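The usual complaint about home robots is that the machines are too clumsy. I think the weak point is earlier than that, in what they are given to learn from. A system that learns to handle laundry needs examples of laundry being handled, and for years those examples came from clean tables in clean labs, with one shirt, one lamp and a plain wall.

The better approach is to hand people the gripper and send them into bedrooms. The camera rides on the tool, so the system gets the view it will have later. Our group in Travton worked this way through March and came back with 1411 recordings from 24 homes. Plenty of them are dull. I would still take them over any number of tidy lab runs.

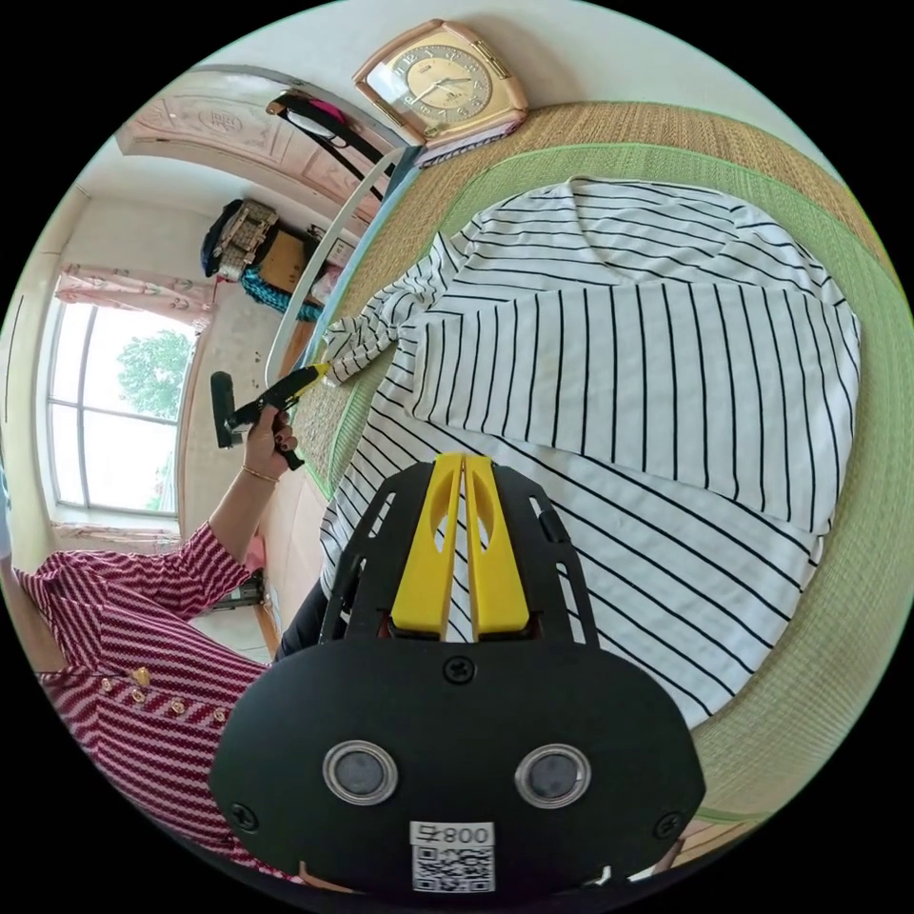 Striped cloth on a straw mat, with the rest of the room left as it was.
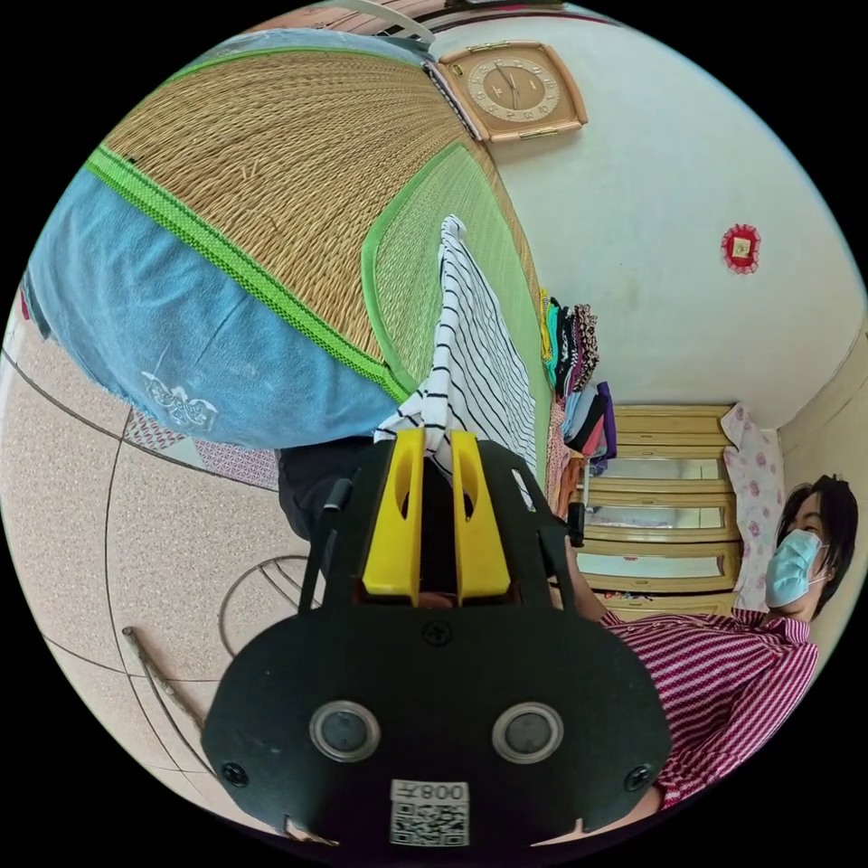 Won't all that clutter just teach the robot the wrong things? That was the first reply from Xu when I put this view on the Vavarville mailing list. A system trained in one bedroom, the reply went on, may learn the bedroom and miss the shirt.

It is a fair point, and it is an argument for more bedrooms. If every example has the same background, the background becomes part of the lesson. If the background keeps changing, the system has less reason to lean on it. What stays the same is cloth, fingers and the place where they meet.

I would go further and keep the bad attempts. We threw out 87 recordings at first – dropped sleeves, missed folds, long pauses – and I now think that was a mistake. A robot in a real home will drop sleeves too, and it should have seen how a person picks one up again.

None of this is cheap. Homes take longer to arrange than lab time, and the people holding the grippers should be paid properly for slow, repetitive work. I would rather see the next budget spent there than on a faster arm.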